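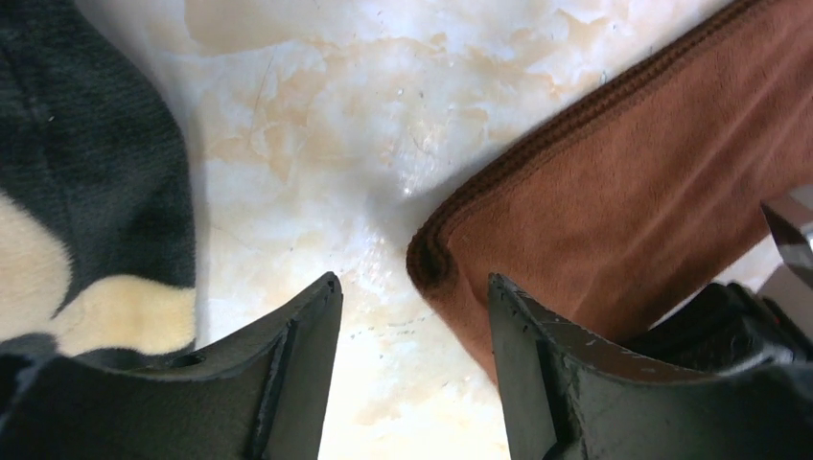

Black plush with the cream patch, left. Brown piece with the stitched piping, right.

Fabric care and repair > Cleaning > Pile direction, plush vs. brushed nap

hvanbeek
Posted 2018-10-05
I have two pieces to clean before they go into storage until January. The black one has a dense pile with a cream section low down. The brown one is a suede-like fabric with a rolled, stitched edge. No care label on either. My plan is a cold hand wash for both with 2 ml of detergent per liter, then flat drying. Dry weights are 524 g for the black and 233 g for the brown. Any objections?

rirura_stitch
Yes, to the cream section. Black dye on plush can bleed, and pale pile next to it will take up whatever comes out. Press a damp white cloth on the black for a minute, somewhere that doesn't show. If the cloth picks up color, do not immerse it.

Horatiu_O
Agree on the test, but use the detergent solution on the cloth. Plain water passes a lot of fabrics that then bleed in the wash.

s.pandey
I would not wash the brown one at all. The light and dark patches on the face are only nap lying in different directions. A dry brush in one direction evens that out. Water can leave a ring at the edge of the wetted area, and piping dries more slowly than a flat face, so you can get puckering along the stitch line.

hvanbeek
The brown one does have a smell, though. Brushing will not fix that.

s.pandey
Air it for two days, out of the sun. Then decide.

carrasco_e
Disagree with Seema here. If it is synthetic, and most suede-look fabric is, a cold wash is fine. I have washed Bermúdez cushion covers with the same kind of rolled edge many times. Rings come from spot cleaning, where one area is wet and the next is not. Full immersion wets everything evenly. Pull the piping straight while it is damp and it dries straight.

s.pandey
That depends on the cord inside the piping. Cotton cord can shrink inside a synthetic cover. You can't tell which it is without opening a seam.

carrasco_e
True for cotton cord. In cold water I have not seen it shrink enough to matter.

Achilleas G.
On the black: do not wring it. Roll it in a towel, press, unroll, then lift the pile with a soft brush while it is still damp. If it dries crushed you will see every fold line – black shows them worse than any other color. Work the cream part with a separate brush.

hvanbeek
Tested the black with detergent solution on a white cloth. Slight gray after one minute. Is that dye or dirt?

Horatiu_O
Repeat on the same spot with a clean cloth. Dirt drops off quickly by the second or third pass. Dye keeps coming.

hvanbeek
Third cloth is clean. I will wash the black cold, on its own, and the brown one is on the airing rack for now.

rirura_stitch
Keep the cream side on top when you lay it flat, so nothing drains down into it.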